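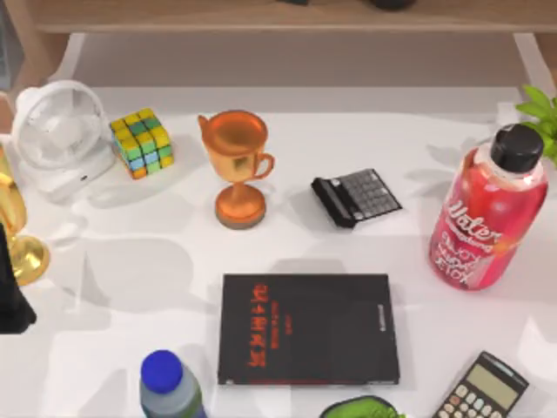 Drurville, May 31, 2021

Second week with the practice tables and I think I finally get what my job is now. Sort of! I used to pack returns. Now I make messes on a screen for the arm to learn from, and then I look at what it did with them and say yes or no, all day long, with a headset on and my tea going cold.

Today's batch was all odds and ends, the stuff that really does come back to us in one carton. A trophy, a desk fan, a calculator (two of them, in different sizes, because Genji wants it to stop treating every calculator as the same calculator), a Rubik's cube, a black book with red printing, and that big bottle of pink-red water lying on its side. I hate the bottle. You can see right through the liquid and the software keeps getting confused about where the bottle stops and the table starts. Genji says that's exactly why it stays in. He's probably right, he usually is, but I went through 234 layouts before lunch and I was seeing pink when I closed my eyes.

The trophy with the one handle was my favorite. I'd pick it up by the stem without thinking, anybody would, and the arm goes for the handle every time like it's a coffee mug. I wrote that in the notes and Kanako laughed out loud at her desk — first time I've heard her laugh since they moved her off the belt.

She misses it, I think. So do I, a bit. There were 29 of us on the old line and you could talk the whole shift. Up here it's four desks and everybody's quiet. My back is so much better though, I can't pretend it isn't. I got home and made a real dinner instead of lying on the floor for an hour!

Masaru asked at break what happens in June when the Doltmont building gets its arms too. Isamu said nobody's hours are getting cut, and he said it looking at his sandwich. I want to believe him. The pay went up when I changed desks, but they haven't put anything in writing past the summer, and Masaru has two kids and he's still downstairs. I felt bad sitting there with my new badge.

Anyway. Genji wants the fan turned more ways tomorrow, since it mostly faces away, and I have 37 layouts left over from this afternoon that I flagged and didn't finish. Need to bring a sweater, it's freezing up there. And call Mom back.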